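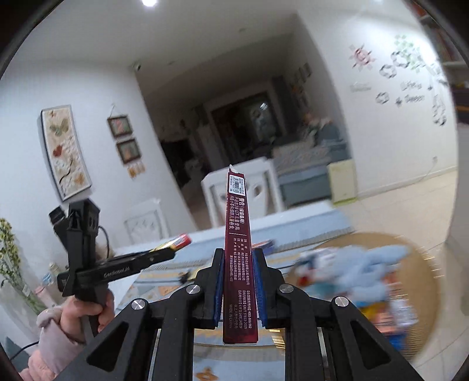
3.2 Materials and Labeling

The study used matte nail polish from three product lines, Silis, Catness and Rizzi, each in a single shade of red. A glossy polish from the Silis line served as the comparison. All bottles were bought through ordinary retail channels, and the lot number and the full text of the outer package were copied into the study record before the seal was broken. Bottles bought after 1/25/19 were left out, as one supplier had by then changed its matte formula.

Package text was recorded under four headings: ingredients, directions for use, warnings and place of manufacture. Text in a language other than English was translated by a reader who took no part in the wear trial. The same headings can be applied to boxed consumer goods in general. In Figure 3, for example, the warning on the narrow side of the box is in Chinese and refers to children under three years, while the place of manufacture is given in English at the bottom. A buyer who reads only one of the two languages would get part of the information. Several of the polish cartons in our sample divided their text in a similar way, and we return to this point in Section 5.

3.3 Preparation of the Nail Surface

Participants arrived without polish and had not used any nail product for two days. Nails were wiped with remover, filed to an even edge and left to dry. No buffing was allowed. Early trials had shown that a buffed nail holds matte polish less well than an unbuffed one, and the difference was large enough to hide any difference between product lines.

One coat of Fliltent base was applied to every nail. Polish followed in two thin coats, with 90 seconds between them. No top coat was used on the matte nails. A glossy top coat would have removed the finish under study, and a matte top coat would have added a second matting agent with its own wear pattern. The glossy comparison nails were also left without a top coat so that the layers matched.

Each participant wore all four polishes at the same time. The order of the polishes across the fingers was changed from one participant to the next – the thumb and index finger wear faster than the others, and a fixed order would have favored whichever polish was placed on the ring finger. Thumbs were polished but not scored.

3.4 Scoring of Wear

Wear was scored on three measures: chipping at the free edge, loss of color over the nail plate, and return of shine. The last of these applies only to matte polish. Skin oil and repeated rubbing smooth the surface over time, and a nail may look partly glossy well before any chip appears. Participants in the August pilot mentioned shine more often than chipping when asked why they had removed a matte polish early.

Scorers worked from the nails themselves, under a daylight lamp, and did not know which polish was on which finger. Where two scorers disagreed by more than one grade, a third score was taken and the middle value was kept. Nails that had broken below the free edge were recorded as missing.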